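Consumer Research Methods
Week 9 handout: What people say they would pay

Read the Gellton survey before class and bring your notes on question 14. I will assume you have it in front of you.

The survey asked 3000 adults how much they would pay for a phone that lasts twice as long as their present one. The average answer was $200 extra. Gellton's summary calls this "proven demand for durability." I don't think it proves anything of the sort. Nobody in the sample handed over a dollar. They were asked to name a number, on a screen, between a question about recycling and a question about whether they care for the planet. Try giving a low figure after that.

Stated preference data has a long record of running high. People answer as the shopper they would like to be. They also answer fast, and the report is silent on how long anyone spent on the page. Look at the response rate, too, which is tucked into a footnote at 39 percent. Who were the rest? The report treats them as if they would have agreed with everybody else, and gives no grounds for it.

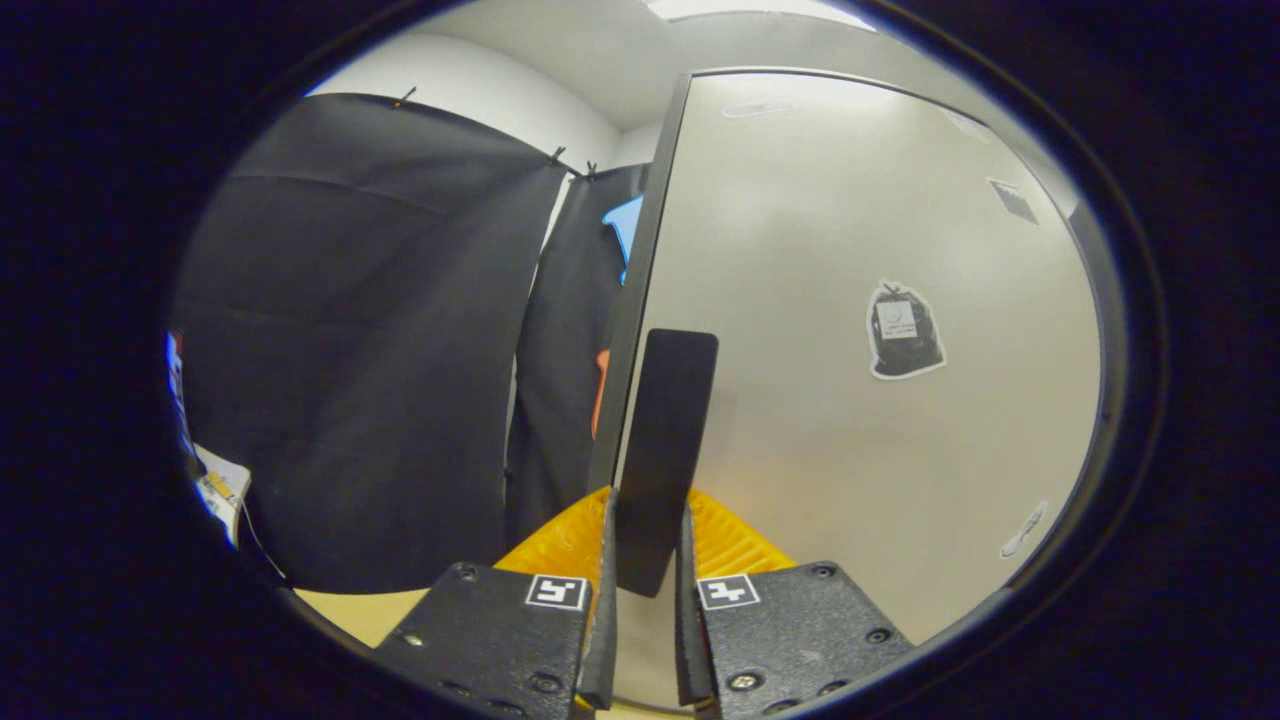
Karla Espinoza objected, when I used this material in December, that a bad number can still rank things correctly. If people say $200 for lifespan and much less for a better camera, she argued, a firm learns which to work on first, even if both figures are puffed up. I grant part of this. It holds only if every answer is inflated by the same amount, and question 14 sits in the one section that was loaded with green wording.

Compare the Senisano trial, where buyers chose between 2 real models at real prices. The sample is small and the shops were all in one city, so don't lean on it too hard either. But money changed hands.

For discussion:
Rewrite question 14 so that a low answer costs the respondent no embarrassment.
What would Gellton have to publish before you believed the average?
Is a median any better here? Neagu says yes. Check his table 2 before you agree.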